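Hulgate Fabrication on skid plates, bad welds and what to ask before you buy
05/03/2018

Lorenz Prantl has been building underbody armor for trucks and off-road SUVs long enough that he can tell what a vehicle has been driven over by looking at the dents. He runs the fabrication side at Hulgate, a small shop that makes skid plates, rock sliders and crossmembers, and he spends most of his day on the shop floor. We talked to him and to Ottilie Kofler, who handles fitment and customer support, about what skid plates do, where people waste money on them, and what goes wrong during installation.

Prantl started out fixing other people's parts. Customers came in with aftermarket plates that had bent up into the oil pan or torn loose at the front mounts, and he would straighten them, add a rib or two, and send them back out.

"After a while I was putting more steel into the repair than was in the original plate," he says. "At that point you may as well draw your own."

His first design was a front plate for his own pickup. It had no access hole for the oil drain, so he had to take the whole thing off for every oil change. He kept it on the truck for 2 years anyway. It now hangs on the wall near the brake press, and new hires get shown the spot where the hole should be.

We asked him what most buyers misunderstand about skid plates. He said it was thickness.

"They call and ask how thick it is, and that's the only question. Thickness matters, but a flat thick plate with four bolts in it is worse than a thinner one with a couple of good bends and proper mounting. The bends are what keep it from folding. And then you have to ask what it's bolted to. If the plate is strong and the bracket is junk, the bracket goes."

Hulgate makes most of its plates in steel and offers a few in aluminum. Prantl doesn't push customers toward either one. Aluminum saves weight and doesn't rust, he says, but it tends to grab on rock where steel slides. For somebody who drives gravel roads and wants protection from thrown stones and the odd stump, aluminum is fine. For somebody who expects to drag the truck over ledges on a regular basis, he would sell them steel.

"And then I'd tell them to paint it again every spring. The powder coat on the bottom is gone after the first real trip. Get a can of black paint and don't worry about how it looks. It's the bottom of a truck."

Kofler takes the calls that come after the sale. She used to work at a parts counter and says the questions haven't changed much. The most common one is about bolts that won't line up.

"Nine times out of ten they've tightened the front bolts all the way before starting the back ones," she says. "You start every bolt by hand. All of them. Then you snug them, then you torque them. It's in the instructions, in bold, and we still get the call."

The second most common problem is rust. On a truck from a part of the country where roads are salted, the factory nuts inside the frame rails can be badly corroded. When a bolt seizes in one of those, the nut can break free and spin inside the rail, and then it becomes a long afternoon. Kofler tells people to soak the bolts with penetrating oil the night before and to run a tap through the threads before putting in new hardware.

"People don't own a tap, so they skip it," she says. "A tap in the right size is cheap. Drilling out a spun nut isn't."

The shop includes new hardware with every kit and asks customers not to reuse the factory bolts. There's one exception, the pair at the rear of the transmission crossmember on certain models, and the sheet says so. Kofler wrote that sheet herself after the previous version confused people. The old one had a drawing with the vehicle shown from the top, although anyone doing the job is lying on the floor looking up. Left and right were swapped, and a number of customers put the brackets on the wrong sides.

Her version is drawn from underneath, with an arrow pointing to the front bumper on each page.

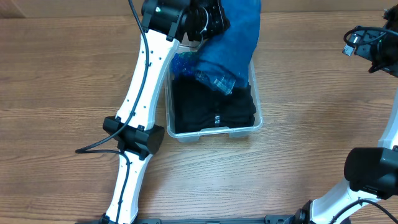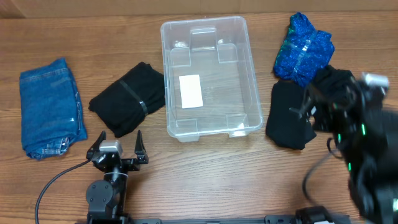
Can you fit a full set of skid plates at home without a lift?

Most people can, if they have a floor jack, solid jack stands, a torque wrench and somebody to help hold the heavy pieces. Start with the front plate, then the transmission plate, then the transfer case, because each one overlaps the next on most Hulgate kits. Kofler suggests setting aside a full day for the first time. Support the vehicle on stands on level concrete, and never work under it with only the jack holding it up. The transfer case plate is the awkward one, and a transmission jack or a regular floor jack with a block of wood on it makes it much easier to raise into place.

Heat is another thing customers ask about, usually after reading a warning on a forum. A plate that closes off the bottom of the engine bay can hold heat around the transmission. Prantl says this is a fair concern with some designs. Hulgate cuts vents in its transmission plates, set back behind the bends so they don't catch on rock.

"You need the air to get out somewhere," he says. "You also need the mud to get out. Mud is the bigger problem in my opinion. It packs in on top of the plate, it dries, it holds water against everything, and it's heavy. I've taken plates off where you could have planted something in there."

He recommends washing out the top side of the plates with a hose after any muddy trip, with the nozzle pushed in through the vents. Twice a year he'd drop the plates completely and look at what's above them. Leaves and dry grass are worth watching for too, especially near the exhaust. Anyone who drives through tall grass in late summer should check for it at the end of the day.

The product the shop sells most of is a three-piece kit it calls the Gulus. It covers the engine, transmission and transfer case, and it has been through several changes. The current version has larger access holes, and the drain plug opening is offset so that oil doesn't run along the plate on its way to the pan. That last change came from Damian Lanz, a customer who sent in a photo of his garage floor along with a sketch on graph paper.

"He was right, so we did it," Prantl says. "We sent him a free plate. He'd already cut his old one with a grinder and said he didn't need it, but he took it."

To test fit the kits, the shop uses a customer's vehicle or rents one for a weekend. Prantl doesn't trust dimensions taken from another maker's product, or from the same model built in a different year. Exhaust routing can change in the middle of a model run without any announcement. Roswitha Auer does the measuring and keeps a log of each vehicle by build date, and when a new customer's truck doesn't match the log, she asks for photos before the order goes out.

Hulgate charges $1,000 for the Gulus in steel. Prantl knows there are cheaper kits. He doesn't run down the competition by name, but he does have a list of things he'd check on any plate before paying for it. He'd look at the welds at the brackets, where there should be an even bead with no gaps or pinholes. He'd look at the front edge, which should be bent up or folded under so it can't dig in. He'd look at whether the bolt heads are recessed.

"If the bolt heads stick out, they're the first thing to hit the rock," he says. "You grind the head off, and now you can't get a socket on it. Then you're calling us, and we didn't even make it."

Recessed bolts have a drawback as well. They fill with dirt, and the dirt sets hard. Kofler keeps an old flathead screwdriver in her own truck for digging it out. She also puts a dab of grease in the socket of each bolt head, a habit she picked up from her father.

We asked both of them whether every off-road driver needs full armor. Prantl said no. A full steel set adds real weight, and the truck will feel it in braking and fuel use. Somebody who only drives forest roads may need nothing more than the front plate – and the factory one may be enough if it's in decent shape.

"I've talked people out of the whole kit," he says. "They buy the front one, and if they come back in May with a dent in the transmission pan, then we talk about the second one."

Kofler says the same about sliders. For a stock-height vehicle on rocky trails, she would put sliders on before a transfer case plate. Rocker panels are expensive to repair and easy to hit, and most of the damage she sees in photos from customers is along the sides.

The shop is now working on a plate for midsize trucks with a separate, replaceable front section, so that the piece that takes the worst hits can be swapped out on its own. Prantl has 3 prototypes and isn't happy with the joint between the sections. On the latest one, a lip of metal catches small stones and rattles at low speed. He thinks a longer overlap will fix it, but that means moving two bolt holes, and one of them is already close to a crossmember.

There's no release date yet. Kofler has been told not to take deposits for it, and she says people ask every week.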